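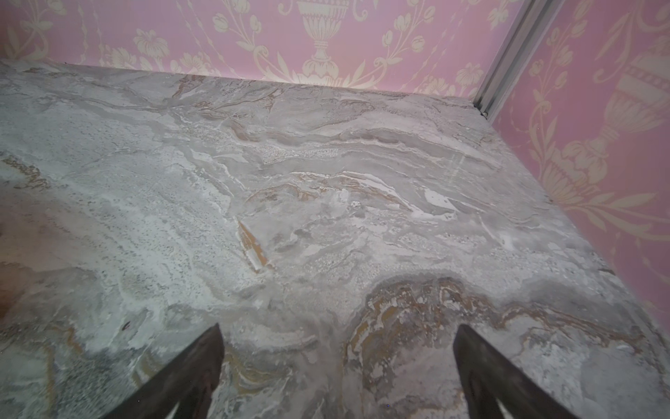
Looking after a marble-look surface in a corner with wallpaper

Our kitchen side table stands in a corner, and the two walls behind it have pink wallpaper with cream urns, vines and flowers. The top has a pattern like polished marble, gray and off-white with some brown and gold in it. I have cared for it for 15 years now, and I made most of the mistakes already, so maybe my notes can save you some trouble. A reader, Ffion Griffiths, wrote in February and asked how to clean such a top when there is paper on the wall so near. This page is my long answer.

First find out what you have

Many surfaces look like marble. Some are real stone, some are printed, and the care is different. Look at the edge or underneath, where the maker usually did less work. If the veins continue over the edge and go down into the material, it is probably stone. If the pattern stops in a straight line, or there is a thin seam, it is probably a printed layer. If you still don't know, treat it as real marble. What is safe for marble is gentle enough for the others too.

Do not make the vinegar test that people recommend. It leaves a dull spot on real marble and you will see this spot every morning.

Daily wiping

You need two cloths, one damp and one dry, and a small drop of dish soap in warm water.

1. Take away the crumbs with a dry cloth or a soft brush. A hard crumb under a wet cloth can scratch.

2. Wring the damp cloth very well. It should not drip when you hold it up.

3. Start at the wall and pull toward yourself. When I pushed toward the wall, all the dirty water collected in the back corner, and the bottom of the paper got a brown line which never left.

4. Wipe one more time with clean water. Soap that stays makes a gray film, and on a gray pattern you notice it only when evening light comes from the side.

5. Dry it with the second cloth.

Finding dirt in a busy pattern

A pattern with clouds and veins hides everything. This is nice when guests come, and less nice for cleaning. A tea stain can sit inside a brown vein for weeks. I have two ways to find it.

Use your hand. Close your eyes if you like, and move your palm slowly over the dry surface. Sticky places and small crumbs are easy to feel.

Use a lamp. Hold a flashlight low, almost lying on the top, and look along the light. Dried drops become shiny rings. Tiny dark specks are more difficult. Touch the speck with a fingernail, and if it moves, it is dirt. If it doesn't move after a soft rub with soapy water, leave it. I once rubbed for a whole evening on a speck that belonged to the pattern, and my sister Lihua Xiao still asks me how it is doing.

Stains

Oil: put a thick layer of baking soda mixed with a little water on the place, cover with plastic wrap, and wait one night. Take it off with a plastic scraper - never a metal one. Sometimes you must do it two times.

Coffee and tea: blot, don't rub. Then soapy water. If the top is printed, a paste of baking soda for five minutes can help, but rub very softly or the shine goes away.

Lemon, wine, tomato: on real marble these are the worst, and you have to be fast. Wipe at once and rinse with a lot of clean water. The dull mark they leave is damage to the polish, so more cleaning will not help. A stone worker can polish it again.

Candle wax: put ice cubes in a bag, lay it on the wax, and lift the hard wax with an old plastic card.

The wallpaper side

Paper with a printed pattern does not like water. For dust I use a dry, soft paintbrush, the wide kind, and go from the top down. Do the wall first and the table after.

For finger marks, take the inside of soft white bread, press it to a ball and dab. Change the piece when it gets gray. My neighbor Jianguo Lei uses a white eraser, and it works also, but try it first low down in the corner, because on some papers the pink color comes off too.

Fresh grease spots: hold a piece of kitchen paper on it and go over with a barely warm iron. Move the kitchen paper often so that you always have a clean part.

If you cook or pour near the wall, stand a tray or a big cutting board upright between the work and the paper. I do this each time I make dumplings, and that wall has stayed clean.

The gap at the back

Between the top and the wall there is often a narrow gap, and flour loves it. I wrap a thin cloth around a wooden ruler and pull it along, first one wall and then the other. If you can move the table, move it two times a year and vacuum behind. When you push it back, leave a finger of space. If the edge rubs on the paper, after some months the flowers are gone in one line.

What I don't use

Scouring powder, steel wool, bathroom spray, the green side of the sponge. Also no wax on a printed top, it only gets sticky and holds dust.

Last changed 7th April, with the part on candle wax added. Yanling Guo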